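Woltstead Continuing Studies
Housewares and Table Service, Unit 9: Cups Without Handles
Handout, revised 7/3/26

Reading before class: Unit 8 notes on rim profiles. Bring your own measuring cup. The graded exercise is at the end.

1. Scope

This unit covers handleless cups for cold and lukewarm drinks, and how they are set out on a covered table. Stemware and mugs were treated in May and are not repeated. Saucers are left out.

2. Terms

Cylindrical: the wall runs straight from foot to rim, and the base is as wide as the opening. The center of gravity of a filled cylinder sits at half the fill height.

Tapered: the wall narrows toward the foot. A tapered cup nests, which saves shelf space, but the base is smaller for the same opening and the filled cup tips at a lower angle.

Rounded rim: the lip is finished with a radius. It drips less predictably than a cut rim when the cup is used for pouring, and it chips less in storage.

Mottled finish: surface color broken into irregular patches or flecks. It hides water spots. Do not infer the material from the finish; paper, bamboo composite, and printed plastic can look alike at arm's length. Check the underside or the supplier sheet.

3. Stirrers and straws

A stick left in a cup leans against the rim and moves the effective height of the setting upward. The part that matters is the length above the rim, which is what a sleeve catches. For seated service the Handstead guideline used in this course is a maximum of 2 inches above the rim. Longer sticks are acceptable at a standing counter or on a display table.

A single upright stick also draws the eye to one cup. If two cups are meant to read as equals, put a stick in both or in neither.

4. Placement on a mat

A mat does three jobs: it limits sliding, takes up spills, and marks the working area. Leave a margin of bare table along the near edge so that the mat does not get pulled by a forearm. Creases should be pressed flat before glasses or cups go down – a cup standing across a fold will rock.

Place cups far enough apart that a hand can close around one without touching the other. Staggering them front to back gives more room than a straight row of the same width.

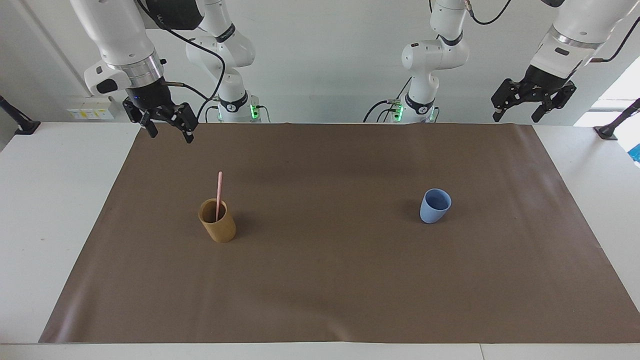 The tapered cup should go nearest the person pouring, according to Győri, on the grounds that it is the less stable of the pair and ought to travel the shortest distance when full. The course position differs slightly. Stability depends on fill level as much as on shape, and a tapered cup filled to two thirds is adequate anywhere on the mat. Either placement will be accepted in the exercise if the reason is stated.

Color is a minor matter. On a brown mat, tan has low contrast and light blue has high contrast. Low contrast is a practical fault in dim rooms, where a cup is found by its outline.

5. Storage and replacement

Record each cup type on the Tradon inventory sheet. Use one line per type and finish. The teaching store holds up to 125 pieces per shelf unit, and nested stacks should not exceed 9 cups. Discard any cup with a cracked rim, including hairline cracks.

6. Exercise

Set one cylindrical and one tapered cup on a mat, one with a stirrer. Measure rim diameter, base diameter, and stirrer length above the rim. Draw the layout in plan view at 1:4 and mark the bare margins. Hand in the drawing and one page of notes, with measurements in inches to the nearest eighth.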